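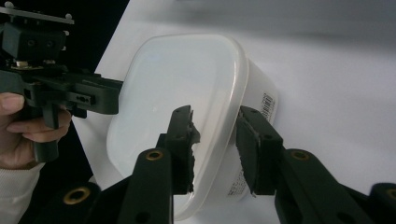

How many plastic food containers does a household of two need? In our case, 4 big ones and a handful of small ones, and it took me most of October to get down to that.

I started because of the drawer. It is the deep one under the counter next to the stove, and for years it held every tub, lid and takeout box that came into the apartment. To close it you had to press down on the pile with one hand and push with the other. When it was really full a lid would slide over the back and drop into the space behind, and then the drawer would stop an inch short and I'd have to take the whole thing off its rails. I did that twice in September.

So on a Friday after work I emptied it onto the kitchen table. It didn't fit on the table, so the rest went on the floor.

The first job was matching. I put every base out with the open side up and tried lids on them until something clicked. This is dull and takes longer than you expect. Rectangular ones with rounded corners are the worst, as every maker seems to pick a slightly different curve. A lid will sit down on three corners and pop up on the fourth, and you think it only needs a harder push. It doesn't. If it hasn't clicked with normal pressure it belongs to something else.

Bases without lids went in one bag and lids without bases in another. I left both bags in the hallway for a week in case the missing halves came back from the fridge, the freezer, the car or Ekene's desk at work. Two lids did. Everything else left.

The second job was deciding what to do with the ones that did match. I ended up with a few rules.

Anything that smells goes. I filled the doubtful ones with warm water and baking soda overnight and sniffed them in the morning. One of them had held my sister-in-law's pepper sauce some time last winter and it was never going to hold anything else.

Anything cracked at the rim goes, even a hairline. Soup finds it.

Orange ones can stay. Tomato stains don't hurt anything, and if I threw out every stained container I'd be eating out of jars.

Anything that won't stack with at least one other container goes. This was the rule that cleared the most space, and the one Ekene argued with. He had a tall round one he liked for rice. He kept it, and it lives on top of the fridge now.

After that I was short on the size I use most, the flat rectangle that holds two portions of stew and freezes in a day. I bought Bilyk ones, the milky white kind, 800 ml. I had looked at a Flukell set too, and the lids felt better in the hand, with clips on the sides, but clips are one more thing to break and the set came with a lot of little 70 ml pots I would never use. Macarena has the Flukell set and says she uses the little pots for salad dressing. I don't take salad anywhere.

About labels. New containers come with stickers on them, and you want those off before the first wash. If the sticker goes through the dishwasher the paper part disappears and the glue stays, and then it picks up gray fluff from the dish towel forever. What works for me is a hair dryer on low for a short while, then peeling slowly from a corner - slowly is the main thing. If glue is left behind, rub in a bit of cooking oil, leave it while you do something else, and wash with dish soap. Don't use the rough side of the sponge. I did on one and it now has a dull scratched patch on the side wall.

For my own labels I use masking tape and a marker. Name of the food and the month. I used to write nothing and rely on memory, and we once thawed what I believed was chicken stock for a risotto and it was the syrup from canned pears.

Storage. I tried keeping the lids on, which is tidy but wastes the whole drawer on air. Now the bases are nested in two stacks on the left, and the lids stand on edge on the right, like files, held up by an old loaf pan. The small containers are in a shoebox at the front. The drawer closes with one finger. There's even room for the sandwich bags, which used to be in with the batteries.

The bags from the hallway went in two directions. Our building's recycling takes tubs and lids if they're clean. Jummai Fashola downstairs took a stack of the lidless bases to put under her seedlings, and she asked if there were more. There weren't by then, so if you live in Drurkside and have some, she'd be glad of them in the spring.

One thing I haven't solved is lending. Food goes out of this kitchen in containers and the containers don't come back. Ngozi Akpan told me she only sends food home in yogurt tubs for this reason, and I think I'll start doing the same. I have three saved up under the sink. The new ones stay here.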